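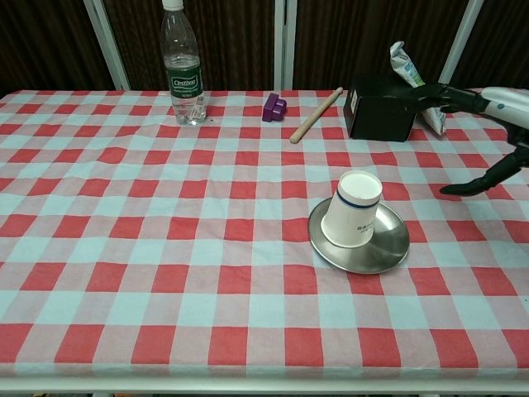 A robot hand reaches over a black box on a table set with a paper cup, a bottle of water and a snack bag.

Clearing a table takes most adults a couple of minutes and no thought at all. It is still one of the harder jobs you can give a machine.

Griet De Haan has spent two years trying to get one to do it. She runs the household testing program at Imside, where a robot is given a table of ordinary things and told to put them where they belong. Trash goes in the trash, dishes go in the sink, and anything else goes back on a shelf. Her team ran that job 212 times this spring. The robot finished with no help in 58 percent of the runs.

"People hear 58 and think it's nearly there," De Haan says. "If your dishwasher worked 58 percent of the time you would send it back."

The failures tend to come from the same few objects. Paper cups are light and they crush, so a grip that works on a full bottle will ruin an empty cup. Snack bags change shape every time they are touched. Shiny metal throws back light and can confuse the cameras. A cloth on the table adds its own trouble, as it can slide or bunch up when a finger drags across it. Boxes are easy by comparison, and the robot rarely drops one.

Then there is speed. The average finished run took 41 minutes when the program started and takes 12 now. Brendan Coughlan, who writes the grasping software, expects that to drop again by June, though he won't say how far.

Shop floors are further along, mainly because they can be arranged to suit the machine. At Odell, a packing firm, two arms have been filling cartons on the night shift for more than a year. Shift lead Bríd Egan says they are steady workers as long as nothing changes. When a supplier switched to a softer pouch, the arms were idle for nine days.

"We put people back on the line and they had it figured out before the coffee break," she says.

Chiến Hồ, who buys equipment for Odell, says he would not pay for a general-purpose robot today. He would pay for one that could wipe down a bench and sort what was left on it at the end of a shift. He has asked three makers for that and is waiting on quotes.

A home version is a longer wait. De Haan's next round of tests adds a sink with running water, and a second person in the room who keeps moving things.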